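Ticket: Near-featureless views getting through the texture filter
Project: Mirani (simulated indoor navigation set)
Component: sampler / view filter
Opened: Dec 29, 2019
Status: Resolved, follow-up open
Priority: Normal

Summary
Training on the Derkano split stalls in the living room environment. Loss on the place-recognition head flattens by epoch 7 and stays there. The other environments behave normally with the same config. I suspected labels first, then the renderer, then the sampler.

Entry 1
Pulled a batch of 500 views from the affected environment and checked poses against the scene graph. Poses are fine. Labels are fine. Views taken facing the open floor have plenty to localize against: blinds, drawer unit, painting, the row of black rings at the baseboard.

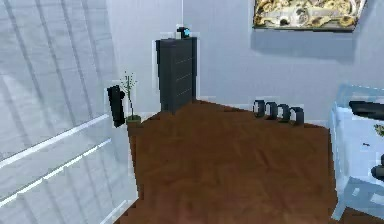
Fig. 1 - Usable view. Corner of the room, floor clear in the middle.

Re-rendered the same poses on the Skirngate node to rule out a driver problem. Output matches the Destska node. Closing the renderer line of inquiry.

Entry 2
Sorted the batch by edge density and looked at the low end. A good share of it is views where one plain surface takes up most of the image. The filter is supposed to reject these. Threshold in the config is 6, same as every other environment, and the log says the filter ran. 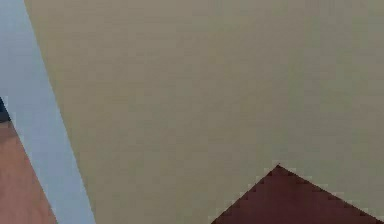
Fig. 2 - Low-information view that passed the filter. Mostly beige, maroon corner at lower right.

The maroon corner has stair-stepped edges against the beige. The filter scores gradient at full resolution, so every step counts as a strong edge. One aliased boundary is enough to carry an otherwise flat view past the threshold. Confirmed by blurring before scoring: the score drops well under the limit and the view is rejected.

Entry 3
Checked why anti-aliasing was off. The environment override file sets samples to 1. It was copied from the preview profile and never changed back. Colour and lighting settings in the override are correct and were left alone.

Fix
1. Override removed, environment now inherits the default sample count.
2. Small blur added before the gradient score.
3. Minimum camera-to-surface distance enforced in the sampler. It was defined but not being read for this environment.

Result
Regenerated the split overnight. Rejection rate is up by about 7 percent for this environment and unchanged for the rest. Training restarted from the last good checkpoint. Loss is moving again.

Follow-up
- Add a check that fails the build if a preview override reaches a production split.
- Older Mirani exports have not been rescored. Leaving this open until they are.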